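The Long Way Round a Waistband

Learning to dress yourself takes a child a few years, and for a good part of that time the belt is somebody else's job. I had forgotten this until I spent a day at Bech, a small workshop on the upper floor of an old seed merchant's in Broltow, where two robot arms are being taken through the business of belts, over and over, so that one day a machine may manage it on its own.

The project is called Pevgate, after the lane outside, and its aim is a modest one. It wants a pair of arms that can help with clothes: folding them, turning them the right way out, and getting them ready for someone whose hands are no longer up to the fiddly bits. Most of the work, I soon gathered, lies in collecting examples for the thing to learn from.

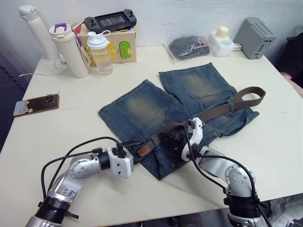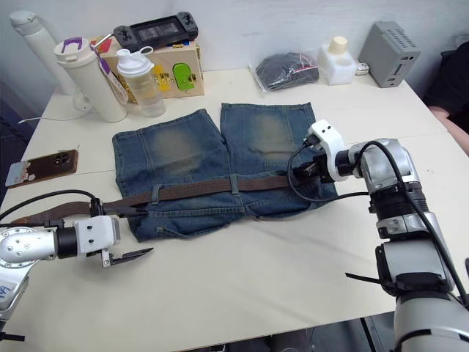
Faded denim, a brown belt and two grippers, at several points in the day's work.

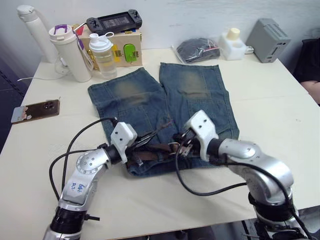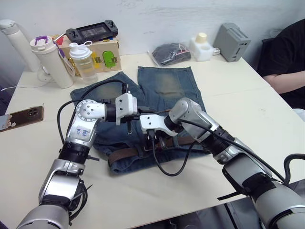 Ason, asked over a mug of tea whether all this couldn't be done more quickly with a clever bit of programming, replied that people had been trying to write down the rules for cloth for a very long time, and that cloth had never taken the slightest notice. A metal part is the same shape every time you pick it up. A waistband slumps and bunches and folds over on itself, and a belt is worse, being stiff enough to push but soft enough to wander off sideways when you do. So they show the system what to do, and then show it again.

Showing it means that a person guides the arms through the task from start to finish while everything is recorded: what the cameras see, where each joint is, how wide the fingers are open. One run from beginning to end is called an episode. When I visited they had 1,262 episodes of belt work safely stored, and the target before the first proper round of training was 2,000. There is a sheet of paper by the kettle with the running total on it in felt pen, and I noticed that everyone who came in for a biscuit had a look at it on the way past.

I was allowed a turn, which I suspect every visitor is, and I can report that it's a humbling experience. You think you know how to thread a belt. You have done it most mornings of your adult life, half asleep, with your mind on the bus. But your own fingers have been doing a great many small things without telling you, feeling for the edge of the loop, giving the tip a little twist, pinching the leather just behind the place where it wants to buckle. Take away the feeling in your fingertips and give yourself two stubby digits on each hand, and the whole matter becomes rather like posting a letter through a door in thick mittens. My first attempt lasted 7 minutes and ended with the belt on the wrong side of the loop. It was kept, I was kindly told, and labelled as a failure, and that label is useful too.

This was one of the things I found most interesting. I had supposed they would want only perfect runs, the sort you might put in a cookery book. In fact a run where the belt slips and the operator goes back for it is treated as rather a good one, provided the recovery is a sensible one. A system that has only ever seen things go well has no idea what to do when they don't, and with clothing they so often don't! What they try to weed out is dithering, the long pauses when the person guiding the arms stops to think or scratch their nose, as the machine will happily learn to pause in the same spot with no notion why.

Variety matters as well, and a good deal of care goes into it. Between episodes the garment is picked up and laid down afresh, a touch further over or at a slightly different angle, and the belt is started from a new position. Different people take their turns at the controls, so that the arms don't pick up one person's habits. The morning light comes in strongly at Bech in August and has gone quite soft by four o'clock, and they make a point of recording in both. Ordinary things are left standing about on the table, too, on the grounds that any table in a real home will have its share of bottles and boxes, and a helper that can only work on a bare one wouldn't be much of a helper.

Each run is then watched back and given a short written note saying what was attempted and how it went. It's slow work. An afternoon's recording can take most of the next morning to check, and there had been a bad week in the spring when one camera's clock drifted and a whole batch had to be thrown away. I heard that story from 2 people separately, each with the same wince.

As to when the arms will be threading belts by themselves, I couldn't get anyone to give me a date, though I did ask more than once. There have been early trials with a smaller set of examples. The arms found the belt, took hold of it and carried it to the loop, and then rather lost heart. The next trial will wait until the sheet by the kettle reaches its target. After belts come shirt buttons, and I gather there is already a box of shirts under the stairs.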